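Home Products Recording Stations Grippers Spare Parts Support Contact

Osov Kitchen Table – Recording Station for Manipulation Data

Last updated: July

Print this page | E-mail this page

The Osov Kitchen Table is a complete work station for recording demonstrations with one robot arm. It is made for labs and small companies who want to teach a policy everyday kitchen tasks and who do not want to spend half a year building the furniture first. You receive the table, the arm mount, the overhead camera post, the prop set and the recording software Skerell, already configured to work together. The arm itself you can order with us, or you can use your own if it is on our compatibility list.

We designed the station after our own bad experience. In our first years we recorded on an ordinary office desk, and each time somebody leaned on it the camera calibration was lost. The present table is heavy on purpose. The frame is steel, the top is white and matt, and the mount for the arm is bolted to the frame and does not touch the top at all.

What an operator does with it

The operator sits or stands at the side of the table and drives the arm with the hand controller. Skerell shows the task text on the screen, for example "put the tomato in the bowl" or "close the oven door". The operator performs it, presses the pedal, and the episode is saved with the camera streams, the joint positions, the gripper opening and the task text. If the attempt was not good, a second pedal marks it as failed. We advise to keep the failed episodes. Several customers told us later that they were glad to have them.

An experienced operator records more than 100 short episodes in one shift. A beginner will record less, and this is normal. Ngaio Tuhiwai from our training department recommends that new people spend the first morning only with pick and place, and touch the oven door after lunch.

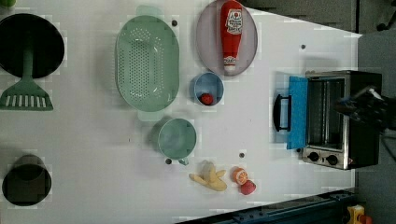
Between the episodes the props have to be moved, otherwise the policy learns the position and not the object. Skerell can propose a new layout after every task, or after every eighth one, as you prefer. Some customers ignore the proposal and let the operator move the things freely. Both ways work, but please write down in the session notes which one you used, because it is difficult to find out afterwards.

Prop set and appliances

The props are toy kitchenware and toy food, chosen in sizes which a parallel gripper can hold. The colours are deliberately mixed, with some pale pieces which are hard to separate from the white top. If your cameras have trouble with these, start with the stronger colours and add the pale ones later. All pieces can be washed by hand in lukewarm water. Please do not put them in the dishwasher, the labels will come off.

For articulated tasks you may add a countertop toaster oven. Units from our shop are delivered with the heating disconnected and the power cord removed. If you bring your own oven, this work must be done by a licensed electrician before the oven goes on the table.

What is in the delivery

Table with steel frame, in two crates
Arm mount with bolts and torque key
Camera post, 2 clamps
Double foot pedal
Prop set, 40 pieces
Calibration board
Skerell licence for one station, 12 months

Options

Gidey wrist camera bracket
Toaster oven, prepared as written above
Second prop set in other colours
Flornetti soft fingertips, pair

The soft fingertips are a wear part. In daily use they hold for 8 weeks or so, and with round toy fruit we would not work without them.

Installation and training

Assembly needs two persons and one day. The floor should be level and the room should have curtains or blinds – direct sun on the white top is the most common reason for unusable recordings. Our technician Keegan Donnelly can come to your site, or he can guide you by video call at no extra cost. Remote calls are possible every Wednesday from 7 in the morning.

Delivery time is at present 7 weeks. For a quotation, or to ask if your arm is compatible, write to Ataahua McKinnon in our sales office and mention the model of the arm and the gripper.

Print this page | E-mail this page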